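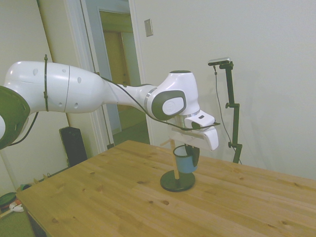 Fig. 1. Gripper over the cup stand, one finger in the opening. Second camera on the black mount behind the table.

Handout 6: Comparing Grippers Without Fooling Yourself
Bamley Robotics Lab course, revised 11/24/23

Read this before lab. The last group read it after lab, and their report was mostly about cable ties.

1. What we are testing

The task is to take hold of the blue cup by its rim and lift it off the stand. A toddler can do it. Our arms can do it too, on most days, and the word "most" is the subject of this course.

You will compare two hands, the Selora and the Ferri. Each has two fingers. The Selora closes at a fixed speed and stops when its motor current goes over a limit. The Ferri lets you set the speed and the force separately, so you have two ways to get it wrong.

2. Two cameras, two opinions

The fixed camera shows most of the arm and very little of what the fingers are doing. The camera on the stand is closer to the grasp. They will disagree about whether a finger is inside the cup. When they do, mark the trial "unclear" and go on. Do not take the average of a yes and a no.

Both cameras have to be recalibrated if anyone bumps the table. Everyone bumps the table.

3. What counts as a success

The cup leaves the stand, stays in the fingers for the full hold, and the base stays on the table. Lifting the cup, dowel and base together is a failure, however impressive it looks. Write down the kind of failure: missed rim, slipped, took everything with it, controller stopped.

4. Numbers from the May run

Planned trials per hand: 1,000
Selora, trials completed: 1,000
Ferri, trials completed: 906

The Ferri run ended early when the Zolent controller filled its log disk. Several students then reported Ferri successes as a share of 1,000, which made a perfectly decent gripper look clumsy. Divide by the trials you ran.

5. For your report

Run 100 trials per hand, switching hands at the halfway point and again at the end. Before each block, check the cable loop at the gripper. A loop that is too short tugs on the wrist, and you will spend an evening blaming the software.

Turn in the raw log with the report. Plots in 3D will be returned unread.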